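Kanik river camp to reopen for walking safaris in February
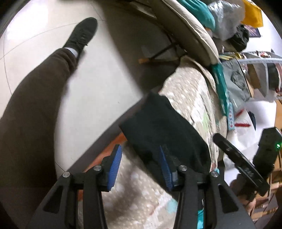

Kanik Camp, on the north bank of the Arus, will take guests again from February after a season closed for repairs to its landing stage.

The camp has four tents and will run guided walks twice a day, the first leaving at 5.30 in the morning. Groups are limited to two guests with each guide when the walk crosses the reed beds, where buffalo are common early in the year. Children under 12 can join the boat trips but not the walks.

Owner Bokance Safaris said the old track from Zhong airstrip, 26 kilometres away, is still too soft for vehicles in places. Guests will be brought in by boat until the water drops, and luggage should be in soft bags.

Birdwatchers will have use of a new hide upstream of the camp. Fishing remains catch and release, and rods can be borrowed on site.

Bookings open on Monday. The minimum stay is two nights, with park fees charged separately.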